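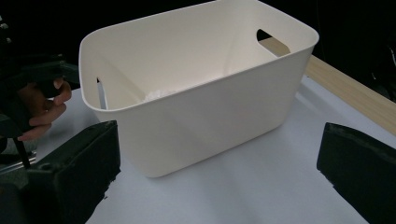
A white plastic storage bin with an oval handle at each end

Storage bins: how a simple box helps to keep a room tidy

A storage bin is a box without a lid, made to hold things that would otherwise lie on a floor, a shelf or a table. Most homes and schools own several. They are so common that people seldom look at them closely, yet each part of a bin has been planned by a designer. This page explains what those parts are for, what the bins are made from and how to use them well. It belongs to the Everyday Objects series of the Parbridge Museum of the Home and is intended for readers aged seven to eleven.

The shape of a bin

Many storage bins are rectangular. A rectangle fits neatly against a wall or beside another rectangle, so very little shelf space is wasted. If you place round tubs side by side, you will find gaps between them.

The corners of the bin in the photograph are softly rounded. Rounded corners are easier to wipe, as dust and crumbs do not become trapped in them. They are also kinder to knees and elbows, and they are less likely to crack if the bin is dropped.

The top edge is called the rim. On this bin the rim is slightly flared, a word that means it spreads outwards. A flared rim makes the wall stiffer. You can test the idea with a sheet of paper. Hold the sheet flat by one edge and it droops. Fold a narrow strip along the edge, hold it again, and it stays much straighter.

The handles

There are two oval holes near the rim, one in each of the short end walls. These are handle cutouts. Fingers go through the holes and the bin can be lifted with both hands, one at each end, which keeps it level.

A cutout has an advantage over a handle that sticks out: it takes up no extra room, and two bins can stand end to end with their walls touching. The oval has no sharp corners to press into the fingers. Sharp corners in a hole are also places where plastic may begin to split.

What is plastic?

Plastic is a material that can be shaped when it is hot and becomes firm when it cools. Most of it is made from oil. Many household bins are made by a process called injection moulding. Small grains of plastic are heated until they melt. The melted plastic is pushed into a hollow metal mould, where it cools and sets. The mould then opens and the finished bin comes out in one piece, with its handles already formed.

The museum keeps 132 storage containers in its collection. The oldest are baskets woven from willow. There are also tins and wooden crates, and a set of 11 plastic bins made by the Prarngate company, which belonged to a primary school until the year 2000. The largest of that set is 38 centimetres long.

Plastic bins are light and can be washed. Baskets let air pass through, and this suits onions and potatoes. Tins with tight lids keep biscuits crisp. No single material is best for everything, and a well-run home may use all of them.

How to sort a bin

Bins collect small things that do not belong in them: a scrap of paper, a lost button, the cap of a pen. It is sensible to empty each one from time to time. The museum's Wednesday club uses the following method.

1. Clear a table and put the bin in the middle.
2. Take everything out, including anything small at the bottom.
3. Put rubbish in the waste bin and paper in the recycling.
4. Wipe the inside with a damp cloth and let it dry.
5. Decide what the bin is for. One kind of thing is enough.
6. Put those things back, with the heaviest at the bottom.
7. Write a label and fix it to the long front wall.

Younger children may prefer a label with a drawing on it. A picture of a building brick is understood by somebody who cannot yet read the word.

Lifting safely

A bin of books can be very heavy, even when the bin itself weighs little. Before lifting, push it gently to find out how heavy it is. If it is hard to move, take some things out or ask an adult for help. Bend your knees, hold both handles and keep the bin close to your body. Do not stand on a bin or climb into one – it is made to hold objects and may tip or break.

Words to remember

Rim: the top edge of a container.
Flared: spreading outwards.
Cutout: a hole made in a wall or sheet for a purpose.
Mould: a hollow shape in which a soft or melted material sets.
Matte: not shiny.

Something to try

Find three containers at home and ask permission to handle them. Draw each one from the side and mark the rim, the walls and the handles, if there are any. Write down what it is made from and what is kept in it. Then suggest one change that would make it easier to carry. Drawings may be handed in at the Moroz Gallery desk, where a new selection is put on display each February.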